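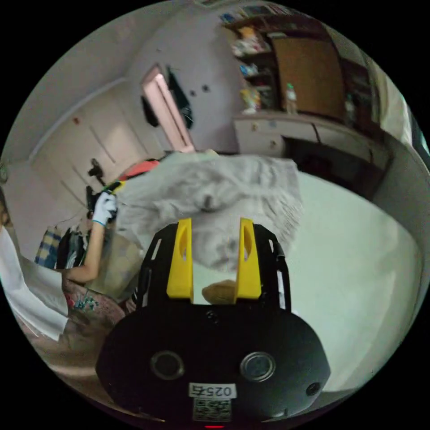 Hand-held gripper in use, with a gloved worker alongside. Photo: Shobha Venkataraman

Skikuscombe home-help firm puts staff on gripper shifts

April 26, 2023

Eighteen of the 77 people on the books at Holtau, the Skikuscombe home-help firm, now spend part of the week teaching machines to tidy up. Folding, picking up, putting away. Same jobs as before, but done with a hand-held gripper so the movements can be recorded and passed on to Tramer, which wants to build a robot for ordinary bedrooms and kitchens.

Pay is the same. Hours are not. Gripper shifts are capped at eight a month after complaints about sore wrists, and visits to clients have been shuffled round to fit.

"It's slower than your own hands, a lot slower," said Kavitha Venkataraman, a team leader. "You pick up one small thing and think about it. Then you do it again. Some of the girls love it, some asked to go back on the rota after a week."

Her worry is what comes next. Staff have asked for it in writing that no visits will be cut when the first robot, called Mathew, goes on trial in August. Holtau says it will reply to them before than. Mathew would do laundry and floors only, the firm says, with washing, meals and medicines staying with people.

Not everyone is convinced. In a staff survey 92 per cent said they'd want a say in which homes get it. Clients to be asked seperately.

New starters are being offered both kinds of shift from the outset. A drop-in for families will be held at the Holtau office, time to be confirmed.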